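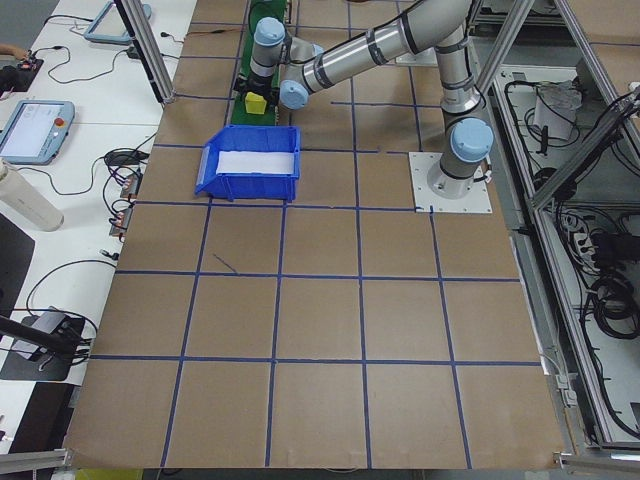 ## The pick that kept missing high

For most of July the arm on our sorting bench had an intermittent fault that I blamed on three different things before finding the right one. I'm writing it up in case someone else has the same combination of symptoms, and so I can find it again myself.

The job is simple. The arm picks a yellow block off the green strip and drops it in the blue bin next to it. Then it does it again. We use it as a soak test for gripper firmware, so the program itself hasn't changed in months. The controller keeps a pick counter, and at pick 2927 of an overnight run it stopped on a protective stop with a joint torque warning. The gripper had come down on top of the block with its fingers closed.

I cleared it and restarted. It ran for 14 minutes and did the same thing.

### What I checked first

Payload settings. The gripper had been swapped recently and the mass in the config was for the old one. Wrong, and worth fixing, but it made no difference to the fault.

Then the grid. The blue tape on the cardboard is what we use for a quick visual check of the base frame: jog to a crossing, look at the tip, repeat at the opposite corner. Both corners were fine. That ruled out the base plate having shifted, and I should have stopped thinking about geometry at that point. I spent another evening on it anyway.

Third was the block position. Kheri Masanja suggested the block was being placed slightly long on the strip, so we measured it. The spread was 2 mm, well inside what the fingers can take.

### The log

The gripper reports its state over a digital input. Fingers open is high, fingers closed is low. The program waits for high before the descent, with a timeout. What the log showed was the input going high, the descent starting, and the input dropping again 8 ms later. By then the wait had been satisfied and nothing looked at the signal a second time.

So the program was acting on a glitch. The gripper had not opened. Its open command goes out on the same connector, and that line was dropping out too.

The cause was a conductor in one of the terminal blocks that had been clamped on its insulation. It made contact most of the time. Arm vibration was enough to break it, and more so when the shoulder was moving fast, which explains why slow-speed testing never reproduced anything.

### Changes

- Re-terminated every conductor in both blocks, with ferrules this time.
- Added a debounce on the open signal. It has to hold for the full window before the descent is allowed.
- Added a second check at the approach height. If the input is low, the arm retracts and logs it.
- Lowered the force limit for the last part of the descent.

Eirini Nikolaidis asked why the protective stop took so long to trigger. Fair question – the limit was still at the value we inherited from the Pruron cell, where the parts are much heavier. It had never been reviewed for this bench. I've put the Flovberg bench on the list to check as well, as it was set up from the same backup.

One thing still open: the timeout on the wait never fired in any of the logs I have, and I would have expected it to at least once.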